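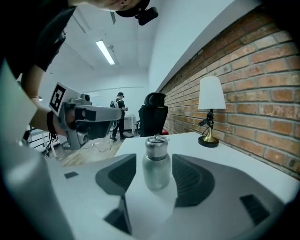 Visita al taller de Putar, 17 de enero de 2018

Llegamos a las nueve y nos recibió Valbona Papadopoulos, responsable de pruebas. Éramos 7 visitantes, casi todos de mantenimiento. El recorrido estaba anunciado como una demostración de agarre de piezas pequeñas, pero la mayor parte de la mañana se fue en hablar de una avería.

La avería

En la última serie de diciembre el equipo hizo 83 agarres con tapas y botes metálicos. En 15 de ellos la mordaza siguió apretando después de haber cogido la pieza. El controlador Dindis daba el cierre por incompleto y volvía a mandar la orden. Un bote se rajó y hubo que parar la serie y limpiar la mesa.

Papadopoulos nos enseñó el registro. La causa era un umbral de fuerza mal copiado al cambiar de versión. Lo corrigieron en una tarde, pero tardaron 2 semanas en encontrarlo. Al principio habían culpado a las almohadillas, que suministra Carretero, y llegaron a pedir un juego nuevo.

Con la pinza manual se trabaja sobre la mesa blanca, cerrando los dos dedos sobre una pieza metálica pequeña con una anilla arriba. Los marcadores en blanco y negro van montados junto a las manos.

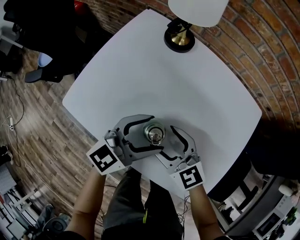

Seguridad

Pregunté por la parada de emergencia. En diciembre el pulsador cortaba el movimiento, pero no soltaba la pieza. Ahora hay una orden de apertura aparte, y tras cada parada se revisan los dedos antes de seguir. Un compañero de Osent preguntó qué pasa si se va la luz con la mordaza cerrada. Eso sigue sin resolver: hay que abrirla a mano.

Quedaron en mandarnos el informe de la avería antes de que acabe enero.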